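The Drawer That Won't Shut
Speaker notes, Drirkach Library evening talks, Jul 16, 2019

Start without the slides. Wait for the coats to settle.

I've been folding clothes for other people since 2001, first at the Dhanial laundry and then on my own account. My mother still refolds everything I fold at her house. (Pause. If they don't laugh, carry on as though it was sad.)

Slide: the word SORT, very large.

Sorting is the dull part and most of the job. People want to talk about folding, as folding has the glamour, such as it is. But if your gym top lives with your winter woollens you'll be digging for it in February with the light off and one sock on.

My rule at Kimora was heaps by cloth first, then by person. Knits with knits. Anything with a zip goes in its own heap, done up before it goes anywhere near a drawer. An open zip will find the one good jumper you own and hold on to it.

Ask for hands up: who folds sleeves in? Who folds sleeves back? Who has a chair? Don't ask what the chair is for. They know.

Slide: ROLL OR FOLD.

I used to be strict about this. Rolling was for rucksacks and people in their twenties. I've softened. A fine knit rolls well enough if you don't strangle it, and you can see what you've got when the drawer is open. Thick ribbed things I still lay flat, because a rolled ribbed cardigan is a draught excluder.

Mention the Zurnus boxes. 100 of them, bought in a sale, 8 still in use. Move on quickly.

Next slide. Leave it up while I take a sip of water, then talk about cuffs: blue cloth curled round on itself with a hollow down the middle, black ribbing and a zip underneath. Two sorts of cloth, two sorts of trouble.

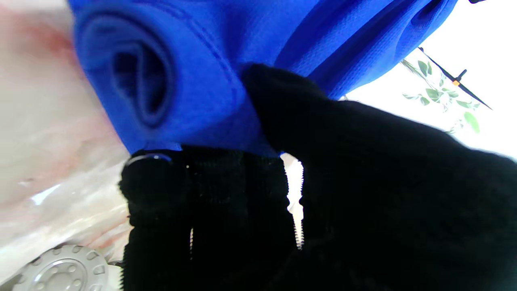
Jawad Chaudhry's view, sent in after I gave this talk at Dhanial, was that zips should be done up only halfway, as a full zip makes the front of a knit buckle when it's laid flat. He has tried it both ways over a whole winter. Read his note out in full if there's time. I've tried it since and he has a point with the heavier ones, which I resent.

Plastic bags: fine for getting things home, poor for keeping them in. Take the clothes out. Yes, tonight.

Questions. Someone will ask about fitted sheets. Say we're out of time.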